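**Notebook – garment storage, hanger assessment**
July, entry begun 2:15 p.m.
Recorded by I. Prata

Purpose: to decide which hanger is to be adopted for the sample closet at Marinho. The present wire stock leaves shoulder marks on knitwear and is to be withdrawn.

Candidates are the Cultholm (smooth finish, fixed hook) and the Wultance (velvet finish, metal hook). A quotation for 600 pieces has been requested from each supplier. Tollell has asked whether the full requirement of 3000 could be met in a single delivery; no reply yet.

Observations to date:

- Silk blouses slid from the Cultholm on three occasions when the rail was pushed along. None fell from the Wultance.
- Velvet hangers catch on one another when stacked flat. They should be laid out singly on the table before sorting.
- Rail capacity with winter coats is around 34 hangers. Beyond that the sleeves crease.
- Lint shows readily on pale velvet – a dry clothes brush removes most of it.

Handling of the velvet type was taken up after the rail work. Hangers are to be lifted from the table one at a time and kept level until the hook is over the rail. 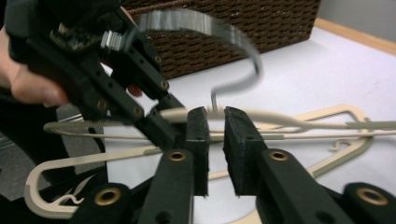

*Cream velvet hanger with metal hook, lifted; second hanger on the table.*

Outstanding: repeat the blouse check with the heavier satin pieces, and ask Wultance for the price of a darker color. Wire hangers already removed are in the crate by the door and should not go back on the rail.

I. Prata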